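Le repas du club, version été

Bon, on reparle du repas de fin de saison, et cette fois je m'y prends assez tôt pour qu'on ne puisse pas me reprocher d'avoir prévenu la veille ! Ceux qui étaient là en janvier se souviennent de la galette : 57 inscrits, 87 personnes dans la salle, et les derniers arrivés qui ont dîné de cacahuètes. J'ai mis un moment à m'en remettre (et Mattes Reinholz, qui tenait la cuisine, aussi).

Donc on change de formule. Chez Kisasport, on a toujours fait des grandes tablées avec tout qui arrive en même temps, et je trouve que ça ne marche plus. On passe deux heures à faire circuler des saladiers, on mange froid, on parle à son voisin de gauche et c'est tout. Je voudrais qu'on essaie le repas partagé, le vrai, celui où chacun apporte un plat qu'il aime faire -- et pas une quiche achetée sur la route de Dustevel, je vous vois venir. 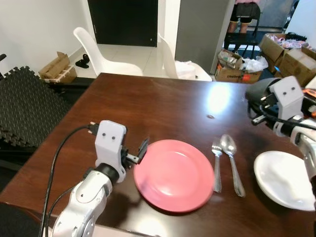

Henrik Kasten
Animateur de la section loisirs

L'idée me vient de ma grand-mère, qui recevait comme ça tous les étés à Idov. On ne savait jamais ce qu'on allait manger. Il y avait parfois quatre salades de pommes de terre et aucun dessert, et personne ne s'en plaignait, sauf mon oncle, qui se plaignait de tout. Elle mettait juste un petit carton devant chaque plat avec le nom de celui qui l'avait préparé, et du coup on allait se parler : tu mets quoi dans ta sauce, tu le fais cuire combien de temps... J'ai encore trois ou quatre recettes qui viennent de là, dont un gâteau aux prunes que je rate une fois sur 2.

Côté pratique, ce sera le 2 juillet, à partir de midi, dans le jardin derrière la salle Reuter. S'il pleut, on rentre. Le club fournit le pain, les boissons et le café. Vous apportez un plat pour six, salé ou sucré, avec vos assiettes et vos couverts (marquez-les, il me reste une caisse entière de fourchettes orphelines du dernier repas !). Pensez à signaler les noix, les œufs et le lait sur le petit carton, on a plusieurs allergiques chez les jeunes.

Pour vous inscrire, la feuille est affichée à l'entrée du vestiaire, ou alors vous m'attrapez à la fin d'un entraînement. Et s'il vous plaît, inscrivez aussi les conjoints et les enfants. Mattes fera sa soupe froide au concombre, il m'a demandé de l'écrire noir sur blanc pour que personne d'autre ne s'y risque.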